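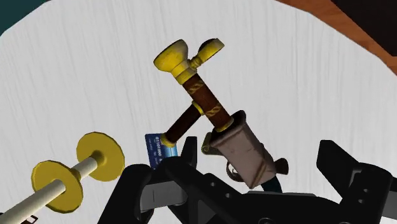 Brass bell, white table.

Going back to the baritone horn

25 January 2020
Print | E-mail this post

I stopped playing the baritone horn when I was in high school and started again last August. I am 43. I had been meaning to write something about how it has gone, mostly so I can look back later and see what I was working on.

The horn came from Hendricks, the music store over in Trostier. They rent by the month and put part of what you pay toward buying it if you decide to keep it. I looked at new ones first and the prices put me off. Mine has a dent in the bottom bow and a second valve that sticks when it's cold out. I oil it before every practice and that mostly takes care of it. The case smells like somebody's basement.

The first week was bad. I could still read the music, which surprised me, but my lips gave out after a few minutes and everything above the staff was air. I had forgotten how much of playing brass is just having the muscles for it. I'd planned on an hour a day and that was silly. I went down to 11 minutes in the morning before work and the same again after supper. I set the oven timer for it. I chose 11 because ten felt like a number I would round down.

What I play in the morning is long tones and nothing else. Low F, hold it, rest for as long as I played, move down a half step. It is dull. I did it for all of August and didn't open a book of tunes until the month was over. At night I do lip slurs and then whatever I feel like, usually hymns, since my mother left me her hymnal and the lines move slowly.
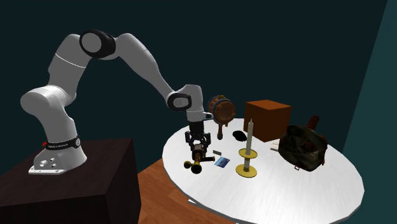

Fatima Du Plessis wrote to me after my last post on this and said I was wrong to put off scales for so long. Her view is that long tones build the sound but scales are what keep a person coming back, and that a beginner or a returner should have at least B flat and E flat under the fingers inside of the first two weeks. She also said to stop practicing in the kitchen, where everything sounds better than it is.

I think she's right about the kitchen. I moved to the spare bedroom, with the carpet and the closet full of coats, and my sound got a lot smaller. I didn't like it, but I could hear where my notes were starting late. On the scales I went halfway. I added two, and I play them slowly with the metronome at 50. When I push it past that my third finger falls behind the others.

The neighbors have not complained. I asked the couple next door and they said they can hear it with the windows open and it doesn't bother them. I stop by eight at night anyway.

In October I went to a rehearsal of the Flestura Community Band, which meets in the middle school cafeteria and doesn't hold auditions. I sat at the end of the low brass and played perhaps half of what was on the page. When I got lost I counted rests until I saw something I knew. The march was too fast for me. The slow piece went fine, and there is a stretch in the middle where the baritones have the tune, and I got through all of it. I've gone back most weeks since then.
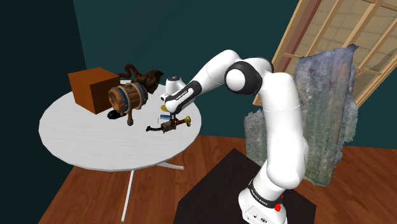

What I'm working on now

Tonguing, mainly. My attacks are heavy and the quick passages turn to mush. I say "doo" in place of "too" and it's helping.

Breathing. I take small sips of air when I'm nervous and then run out before the end of the phrase. I've been marking breaths in pencil and making myself take them.

Range. I have a decent F at the top of the staff on a good day and nothing I would want anyone to hear above it. I am leaving that alone until spring.

The rental comes up for renewal next month and I expect I'll buy the horn. I'd like to get the dent looked at first and find out if it matters.

Shared 11 times | 2 comments

This site uses cookies. By continuing to read you agree to their use. OK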